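Gerthorpe Wash Tub - Setting Up and First Use

Section 2: Preparing the tub

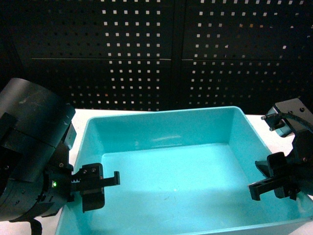

2.1 Before filling

1. Place the tub on a flat, level surface that will bear its full weight.
2. Rinse with clean water and wipe with a soft cloth.
3. Check the rim and corners for cracks. Do not use a damaged tub.

2.2 Filling

1. Add cold water first, then warm. The water must not exceed 60 °C.
2. Add the washing powder and stir until dissolved.

CAUTION: Do not lift the tub when full. Empty it with a jug - never by tipping.

Note: Replacement tubs may be ordered from the Grikside depot under part number 3212.

Comments (2)

Sarkar: Is the limit the same for the older tub? My booklet gives no figure.

Zurkus: Part 3212 arrived on Tuesday and fits the old stand. The jug is sold separately, which the order page should mention.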